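Our chapel's Advent soup suppers are back, and there's a new prayer book to go with them

If you were at the 8:30 Mass on 5th December you already know most of this, because Father went through it at the end and then I went through it again at the back of church, probably twice to some of you. For everybody who goes to the later Mass, or was home with that cough that's going through the school, I'm putting it all down in one place.

The big news first. The parish prayer book is finished! We've been calling it "the Lirko book" for so long that I had to be reminded it has a real title, which is A Household Book of Prayer. Lirko is the little print shop over by the feed store, and they've had our pages since April. There were two rounds of corrections, then the paper they wanted to use went out of stock, then somebody (me) noticed that the Litany of the Sacred Heart was missing a whole line. So it took a while. The boxes came in last week and they're stacked in the sacristy hallway right now, which means you have to go sideways to get to the restroom. Please take a book and help us out with that.

It runs to 144 pages and it's small enough for a coat pocket or a purse. I carried the proof copy around for most of the fall and the corners held up fine. Inside you'll find morning and evening prayers, the Rosary with short Scripture verses for each decade, the Stations, prayers before and after Communion, a good long section for the sick and the dying, and the novenas people kept asking for. There's also an examination of conscience for kids and a separate one for grownups. My sister-in-law says the grownup one is too long. I told her that was between her and her confessor.

The translations of the older Portuguese hymns at the back are the work of Welington Conceição, and I want to say something about those because I think they're the best thing in the book. Welington grew up singing them with his grandmother, and when his family joined us he was a bit surprised that we didn't know a single one. He started writing them out in English on the backs of bulletins. Some of them rhyme and some don't, and he told me he gave up on rhyme whenever it made Our Lady sound like a greeting card. The Portuguese is printed on the left-hand page and the English on the right, so you can sing along even if you're guessing at half the sounds like I am. The Conceição family also paid for the ribbon markers. I didn't ask if I could mention that, so act surprised if it comes up.

We had 1,000 copies printed. I know that sounds like a lot for a parish our size, and believe me, it was discussed. But the price per book dropped so far at that number that it would have been silly to order fewer, and we'd like to give plenty of them away. Every family that had a baby baptized here this year gets one, and so does everyone in the confirmation class. A few boxes are going to the county jail ministry and a couple more to the nursing home. Nobody will be turned away for lack of money, but if you can put something in the basket to cover yours, it goes straight toward the printing bill.
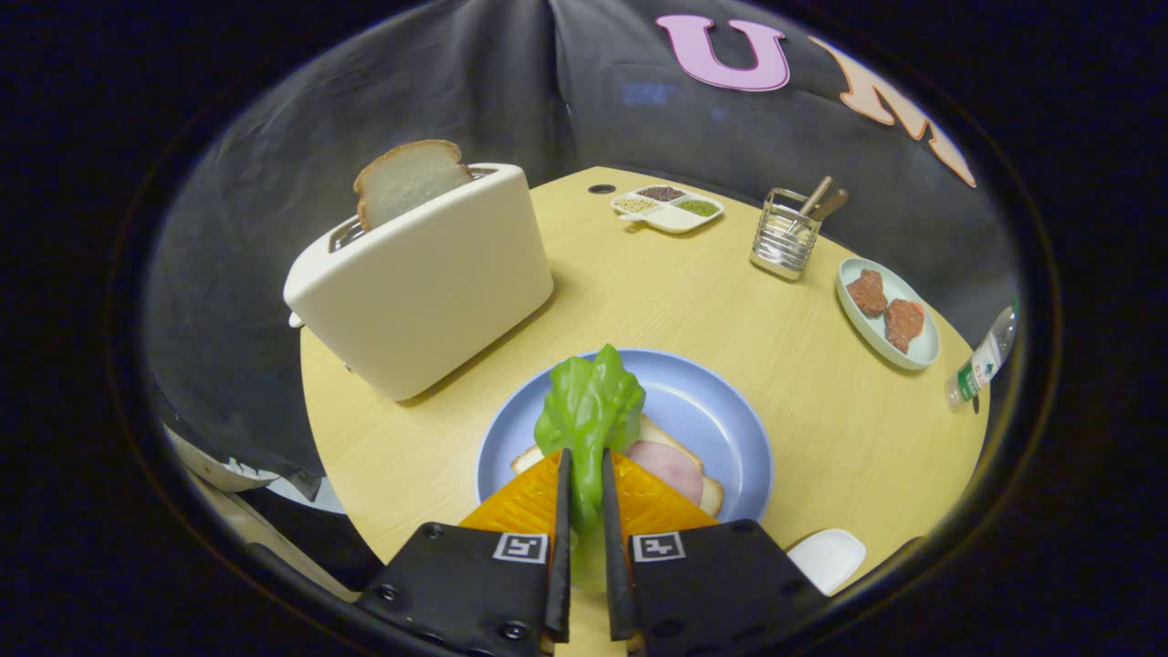 Now, the soup suppers. Same idea as last year: we pray the Rosary together in the chapel at six, then walk over to the hall for soup and bread, and then there's a short talk for anyone who wants to stay. You're welcome to come for any piece of it. I know some of you work until half past six and feel funny walking in late. Don't! The door by the parking lot will be unlocked the whole evening, and there will be soup left.

The talks this year are all going to come out of the new book, which was Father's idea. He'll take the first one himself, on what an act of reparation is and why the Church has us make them. I was glad to hear it, since I've been saying that prayer on First Fridays for most of my life and I'm not sure I could explain it to my own kids. He promised to keep it to 20 minutes and then open it up for questions. If you've got a question you don't want to ask out loud, write it down and drop it in the wooden box near the holy water font, and he'll answer it without saying whose it was.

The second talk is on praying with the dying. I almost didn't expect that one to make the list, as it's not very cheerful for December, but it's the one most people have come up to me about. Mrs. Dandach is giving it. She was a hospice nurse for 25 years and she's sat with more of our parishioners at the end than anyone except the priests. She's going to go through that section of the book page by page and talk about what to do when you're in the room and don't know what to say. I was with her when my uncle died, and she just opened her old missal and started reading the psalms in an ordinary voice, and it settled all of us down. I'd come to this one even if you skip the others.

The last evening is the hymns. Welington will teach two of them, maybe three if we're quick, and the plan is to sing one after Communion on Christmas morning. You don't have to be in the choir and you don't have to be able to read music. The choir will be sprinkled around the hall so there's always somebody near you who knows where the tune goes. Last year we tried something like this with the O Antiphons and it was pretty rough until the third verse, and then it was lovely – I still hear people humming them by the coffee urn.

A couple of practical things. We need soup. The sign-up sheet is on the bulletin board outside the office, and if you're bringing meat soup, please check that it's not the night we've marked as meatless. Last year there was a mix-up and we had a whole pot of beef barley that had to wait in the fridge for the youth group, who didn't complain. Bread is covered. Batix, the bakery on the corner, is sending over whatever they have left at closing time, and they've been really generous about it. If you see them, say thank you, and buy a coffee while you're in there.

There will be something for the kids during the talks. The little ones can stay in the side room and color, and the older ones are going to help wrap books for the nursing home. If you have a roll of plain brown paper sitting in a closet, I'd love to have it. Scissors too, the kind that cut.

Confessions will be heard in the chapel before the Rosary on each of the supper evenings, starting at five. There'll be two priests for the last one, because the line always gets long right before Christmas, and a visiting priest who speaks Portuguese and Spanish will be one of them. If it's been a while, come anyway. The book has the whole rite laid out step by step and you can bring it right in with you. I've done it myself on days when my mind went blank.

I've been asked a few times now if the book replaces the old blue booklets in the pews. It doesn't. Those stay put. Plenty of people have their own favorite one with their own notes in it, and I wouldn't dream of touching them. The new one is meant for your house. Put it on the kitchen table, or next to the bed, or in the glove compartment, wherever you'll really pick it up. The idea from the very start was that a family could sit down after supper and have everything they needed to pray together without hunting through five different pamphlets and somebody's phone.

One correction has turned up already, so I might as well confess it here. On the page with the Divine Praises, the line to St. Joseph is printed twice. Lirko offered to send stickers to cover it, but Father says an extra blessing for St. Joseph won't hurt anybody and we're leaving it alone. If you find anything else, email the parish office and put "prayer book" in the subject line so it gets to me. I'm keeping a list for the second printing, if there is one.

Books are available after every Mass from the table by the main doors, and during the week from the office when it's open. If you can't get out and would like a copy brought to you, call and leave your name and address. We'll put it in with the Communion visits. Large print is a separate thing and it's not ready yet, but it's being worked on, and I'll post here when I know more.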